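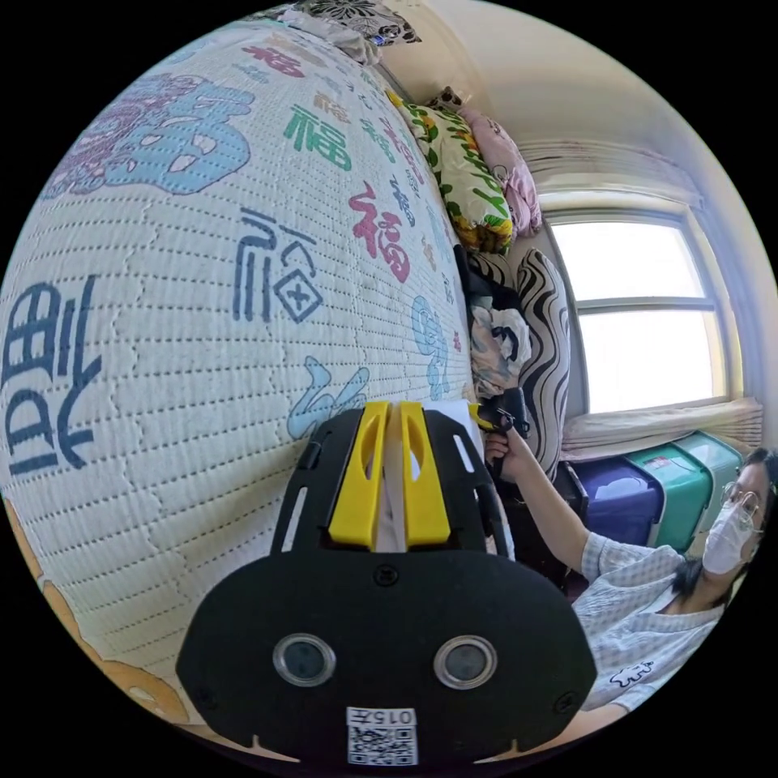
Plavatlow Household Chores Project
Progress report to Gregor Jardine, Gredard Fund
October 13, 2024

Dear Gregor,

Thank you for your patience with this one. You asked in April whether a machine could tidy an ordinary bedroom yet, and I promised you a plain answer by the fall. The answer is still no, though I feel a good deal more cheerful about it than I did when we last spoke.

Towels laid out flat on a table are going well. Marleny Ñahui has the arm folding them into halves and then quarters, and she is happy to leave it alone while it works. Beds are another story. A bed is soft, it gives when you press on it, and people keep all sorts of things on it, so most of our time since the spring has gone into collecting demonstrations by hand in furnished rooms. Keith Yeoman argued for this from the start, and I should say in writing that he was right — I had wanted to stay with the bench for another season.
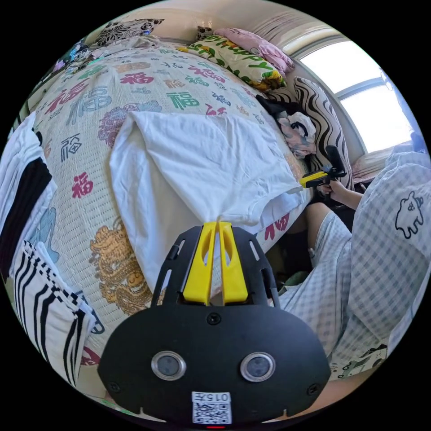
Picking up one piece of laundry is the chore we have spent the longest on, and it is the one I would most like you to come and see. Guangming Gu's software has to decide where the garment ends and the bedding begins, and it does that nicely on a dark, plain blanket. Put a crumpled white cloth on a cream quilt printed all over with 福 in a dozen sizes and styles, and it will sometimes reach for a character as if it were a fold. Strong daylight from a window makes matters worse. We are keeping the busy quilts in the collection all the same, as people do own them.

Khairul Lubis has been working on pillows, with two grippers where one used to do. Standing a pillow up against a wall sounds like nothing at all, but the arm still lets go too early and the pillow slumps. He would like four more weeks on it before we move to the Tuhumury rooms, and I have told him yes.

On money, we are within budget. The replacement fingers from Plulton cost more than I had planned, and I have covered that out of travel. I would be grateful for a decision on the second year whenever you are ready — and do bring your questions about the sheets, which we have hardly started.

With warm regards from all of us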